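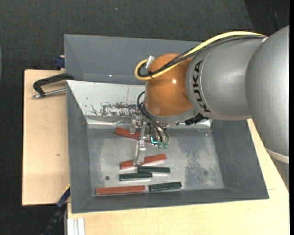 *Red blocks in the gray metal bin, back wall scuffed down near the bottom.*

## Touching up a scratched metal parts bin

Every metal bin gets a bald patch. It is always low on a sloping side, where things slide down and scrape, and it is always noticed by whoever is giving the tour. I put this off from January until Vy Lương taped a note to mine that said "rust?" with the question mark underlined.

You need 15 minutes of attention and a lot of waiting.

1. Empty the bin completely. Pushing the blocks to the other end is how you end up with painted blocks.
2. Wipe the patch with degreaser, then with a clean damp cloth. Let it dry.
3. Scrape off anything that's already lifting. Stop when the paint starts to resist, or you'll be doing the whole wall.
4. Sand with 240 grit if you have it. I had a half sheet of something from the Llanos job and used that.
5. Vacuum the dust out of the corners, wipe again, and mask a rectangle a little bigger than the damage.
6. One thin coat of metal primer. Thin!
7. Two thin coats of enamel, 26 minutes apart if you believe the can, longer if the shop is cold.
8. Pull the tape while the last coat is still a bit soft.

Leave it overnight before anything goes back in. I gave mine 21 hours, and the first block left a mark anyway.

On color: plain light gray gets close enough. The new patch will look cleaner than everything near it for a week or two. If that bothers you, you can repaint all four walls, and I wish you well.

Last updated 27 Jul 2019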